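**Notes from the Brick Room**

16 Sep 2019

Hello again, friends of Kultoreck, and thank you for all the kind messages after the August issue (I'm still working my way through them, and if you wrote to me asking about the piano, yes, it has found a home!). This month I want to talk about chairs, which I know doesn't sound like much, but bear with me, because a lot of you use the room and sooner or later every one of you has to put a chair somewhere.

When we took over the old Erngate building we inherited 200 folding chairs in all sorts of conditions, and we have been sorting through them ever since. Some went to the Karras hall, a few sadly went to the dump, and the ones I've grown fondest of are the black ones with the padded seat and padded back. They're comfortable enough for a long talk, they wipe clean with a damp cloth, and the legs are thin enough that you can get a broom between them without moving the whole row.
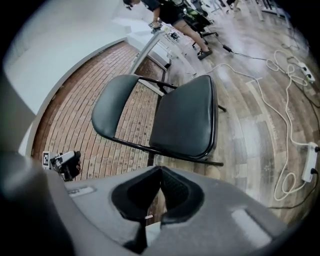

The trouble with any folding chair is that people leave it where they last sat in it, and I'm as guilty as anyone. After the Wostitz supper I came in to find them in the doorway, by the sink, and one out on the back step, where I think somebody had been enjoying the evening air. So Jhair Huanca and I sat down with a pot of coffee and talked over how we'd like the room left at the end of a booking, and it came down to a pretty short set of habits:

- Chairs go back against the brick wall, out of the walkway.
- Fold them only if you've been asked to. An open chair by the wall is fine for day-to-day use.
- Lift, please don't drag. The plank floor marks easily, and we spent $700 having it looked after last year.
- If a leg wobbles or the padding has split, set that chair aside and leave a note on it.

Jhair wanted to add a line about chewing gum, but I've talked him out of it for now. 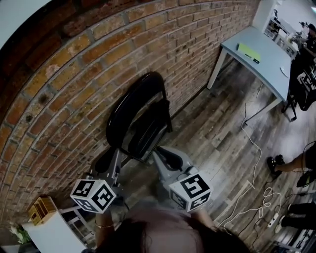
*A black chair by the brick wall.*

I should say a word about the wall too, as several of you have asked. We're leaving the brick bare. There was some talk of painting it, and I did get as far as bringing home a handful of paint cards, but I love all those oranges and rusty browns together and I couldn't bring myself to do it. A chair back resting against it does no harm at all. Please don't use tape on it, though, and please, please no nails.

Then there's the long white table, which has been a blessing. It runs along the brick and gives you somewhere to put your things while you get the chairs sorted, and it's what most groups reach for first when they come in with bags and boxes and a tray of something under foil.

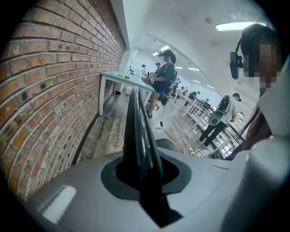
We'd like to keep it along that side if we can, so the open floor stays open for the stretching class and for the little ones on rainy mornings. If you do need it in the middle for a meal, go right ahead, and take somebody with you on the other end when you move it back. My shoulder is still reminding me about the time I tried it alone.

The chair fund stands at $70 after the bake sale, bless you all, and that will buy new rubber feet for the noisiest ones. If you have a spare hour and own a decent screwdriver, drop a line to Jhair and he'll find you a chair to fix. There will be coffee, and I'm bringing the plum cake.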